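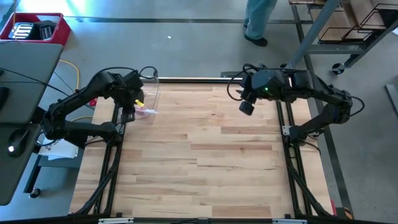 Print this page | E-mail this page

Notebook entry, March
Open day, Brirnitz workshop. Bench 3, two-arm station.

The bench was open to visitors from 10.00. The party from Varkeck arrived first and stayed for the whole of the morning session. Guests from Nirier joined after the break.

Demonstration as agreed: the arms work over the wooden top, with the clear container at the far left corner. The left arm attends to the container. The right arm waits above the table with its gripper open to either task. Each run was limited to 20 steps and the speed was held at the lower setting throughout. The run counter stood at 1474 when the bench was handed over.

Questions received from visitors:
- Whether the two arms share one controller. They do.
- How the cables at the wrist are protected from wear. The present loops are checked every 200 runs and the result is entered in the bench log.
- Whether the Wasilewska bench will be shown at the next open day. No decision has been taken.

Several visitors wished to stand closer than the floor line permits. It is proposed that the line be repainted in a brighter colour before the next visit — the present one is easily missed.

The afternoon session began late, owing to the length of the talk in the main hall, and the final run was therefore withdrawn from the programme. Colleagues who promised written material to Varkeck are asked to send it through the office.

Outstanding: spare gripper fingers to be ordered; bench log to be signed; visitor badges to be returned to reception.

3 comments | 20 shares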